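Help Center > Kitchen and Water > Drinking Water > Bottled and Filtered

Does alkaline bottled water leave more scale in a kettle than tap water?

Posted by dimscale43

I live in Grollville, where the tap water is hard. My kettle (a Findell, the plain steel one) needs descaling every 3 weeks. A coworker told me to fill it with alkaline bottled water instead, on the grounds that a higher pH means softer water. Someone else at work said the reverse, that high pH makes scale worse. I have read the labels on two brands and they give the pH in large print and the minerals in very small print or not at all. Which figure matters for the kettle? I would also like to know if the pH drops once the bottle has been opened, as I usually get through one over a couple of days.

Tóth_bench

pH and hardness are separate measurements. Hardness is the amount of dissolved calcium and magnesium. pH tells you how acidic or alkaline the water is at the moment you measure it. A bottle can have a high pH and almost no calcium, for instance if the maker starts with purified water and adds a little sodium or potassium bicarbonate. Another can have the same pH and plenty of calcium.

Scale in a kettle is mostly calcium carbonate. When you heat the water, carbon dioxide leaves, the pH rises, and calcium and bicarbonate come out of solution as solid carbonate. All else being equal, a higher starting pH pushes that slightly further along. With very little calcium present there is nothing to deposit, whatever the pH.

So look for calcium on the label, in mg per liter. My tap water is 51 and I descale every few months. If calcium is not listed, look for "total dissolved solids" or "dry residue" – less useful, but a low number there rules out heavy scale.

On opened bottles: water that is weakly buffered takes up carbon dioxide from the air and its pH drifts down. How fast depends on the bicarbonate content, the air space above the water and how often the cap comes off. The printed number applies to the sealed bottle. None of this changes the calcium.

The kind I keep at work has the pH on the front, 8.8+, set sideways in large type.
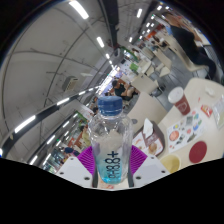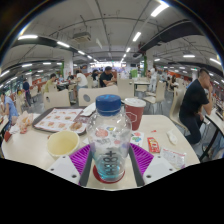
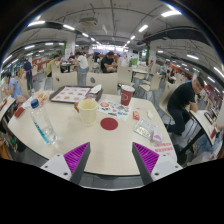 sisent_user

Agree on calcium, but the cost is being left out. Filling a kettle from bottles every day adds up quickly. I use a Sisent jug filter with a softening cartridge and change it every 4 weeks. It lowers the pH a bit and the scale is much lighter. Citric acid takes care of what is left – one spoonful, boil, wait, rinse twice.

Related topics
White flakes in tea after boiling
Test strips or drops for measuring hardness
Citric acid or vinegar for a steel kettle
How long does an opened bottle of water keep?
Jug filter cartridge running out early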